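From: Stella Ondieki
To: drorkness-users
Date: Sun 4 August
Subject: Re: [drorkness-users] Slow incremental backups after moving the repository

On the list, Tetteh wrote:

> I moved our repository to the new NAS in May and the nightly
> incremental now takes most of the night. It used to finish well
> before anyone logged in. Same client, same exclude file, same
> switch. The full backup speed is fine. Only the incrementals are
> slow. The log shows a long gap between "scan start" and the first
> "chunk written" line.
>
> Is this the chunk size? I left it at the default. I can rebuild the
> repository if I have to but would prefer not to.

Please don't rebuild yet. Chunk size affects how much data gets written, and your gap is before the first write. The time is going into the scan.

Drorkness decides whether a file has changed by comparing four fields against the local cache: path, size, mtime and inode number. If all four match, the file is skipped without being opened. If any one differs, the file is read in full and hashed. The hash then usually matches an existing chunk, so nothing is uploaded and the log stays quiet. From the outside this looks like a hang.

My first question is whether the source data moved too, or only the repository. You mention a new NAS. If the source share is mounted from the same box, over SMB or through a FUSE layer, the inode numbers may be generated at mount time. They will then be different after every remount, and every file gets read every night.

To check, pick any file that has not been edited in a while and run:

 stat -c '%i %s %Y' /path/to/file

Unmount the share, mount it again, and repeat. If the first number changed and the other two did not, you have found it. The fix is one line in the client config:

 cache.compare = path,size,mtime

The next run will still be slow while the cache is rewritten. The one after it should be normal. You lose a small amount of safety, in that a file replaced by another of identical size and mtime will be missed. I run a full verify once a month to cover that case.

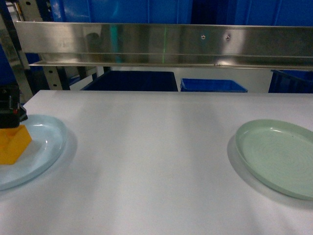
If the inode numbers are stable, look at the cache itself. It lives in the home directory of whichever user runs the job. I have seen people switch from a user crontab to a system timer during a migration, and the job then runs as root with an empty cache and a read-only home. The client prints a single warning at debug level and continues without it. Run the job once by hand with -vv and search for "cache not writable".

There is also an upper limit on cache entries, set by cache.max_age. Entries not seen for 36 runs are dropped. This only matters if you rotate between several source sets under one client name, and it doesn't sound like you do.

For comparison, on my own setup (one client, SMB source, spinning disks) the incremental took 400 minutes with inode comparison on and about 2 with it off. The number of files changed that night was 2,290 in both runs – I restored the cache and the source snapshot between them so the runs would be comparable. Your numbers will depend on how much data sits in large files.

One more thing on chunk size, as it came up. Changing it on an existing repository is allowed but the old chunks are not converted. New data will not deduplicate against them, and the repository grows until the old snapshots are pruned. The Plako front end offers it as a drop-down with no warning. I would leave it alone.

If none of this helps, please post:

- client and server version
- the mount line for the source, with credentials removed
- the -vv log from scan start to the first chunk

Attach the log as a file – the list software wraps long lines in the message body and they become hard to read.

Stella

-- 
Stella Ondieki
Sullidden storage group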